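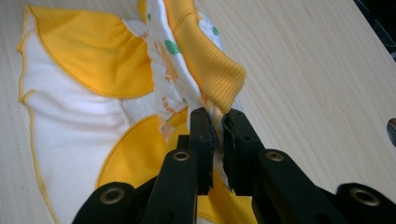

# 3. From Pinch to Plan

Cloth is a wonderful thing to write software for. A mug has a position and an angle, and six numbers will place it. A small dress has folds, seams and a hidden inside, and every pinch gives it a new shape!

In this chapter we build a folding planner in Mikis, the small Python library you installed in Chapter 2. Our data is the Clotham set, recorded by Eftychia Sarantis: 2,569 short demonstrations, each with a wrist view from both grippers and one view from head height. 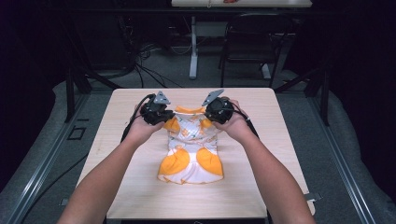

*Figure 3.1 Head view, with both grippers over the neckline of the garment.*

The two kinds of view do different jobs. The head view feeds the planner, which needs the outline of the cloth and some idea of which way up it lies. The wrist view feeds the grasp checker, which cares about a few centimetres of fabric between two fingertips - and very little else.

We will train on 1,262 of the demonstrations and keep the others for testing. Look out for the moments when both grippers hold the cloth, as the two arms can no longer be planned separately.
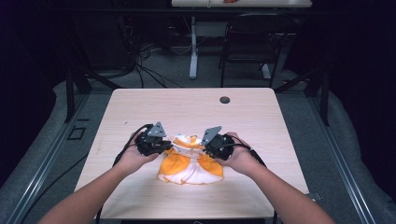 ## 3.1 Finding a good place to grasp

Open `grasp_map.py` and run it on the first demonstration. It gives every pixel of cloth a score between 0 and 1, and the highest scores tend to gather along collars, cuffs and hems.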